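Notes from the Plullow Supper Club

The vinegar swap

Our December meeting produced two things: a very good onion tart, and a promise from everyone present to make their own vinegar. The tart was gone in minutes. The promise has hung around a bit longer, mostly in my hall closet, where it smells.

Homemade vinegar is leftover wine, some water, a spoonful of somebody else's live vinegar, and a jar with a cloth over the top. Then you leave it alone for a couple of months. I am bad at that last part. Siriporn Klinhom, who is good at it, brought a cider vinegar to the swap on 4 June 2022 that made the rest of ours taste like a punishment. She won't say which apples. We have asked nicely and also the other way.

Bottling matters more than I thought. Air is what turns wine into vinegar in the first place, but once it tastes right you want to keep the air out, so fill the bottle nearly to the neck and stop it up. A cork is kind to vinegar. A plain metal lid is not, and Chelsea Heywood has a rusty one she will show you whether you ask or not.
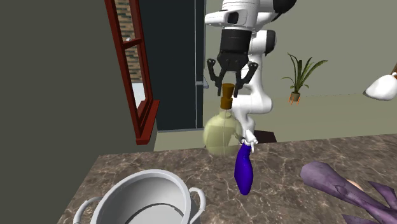

What to bring next time

One bottle per household, labeled. "Red, I think" is not a label. Fathima is bringing bread and says 36 rolls will be plenty, a figure I would like to see tested. Selamawit has spare starter for anyone whose jar has gone furry. Furry jars should stay home.

We meet at the Memmont hall again, side door, and the light switch is still behind the coats.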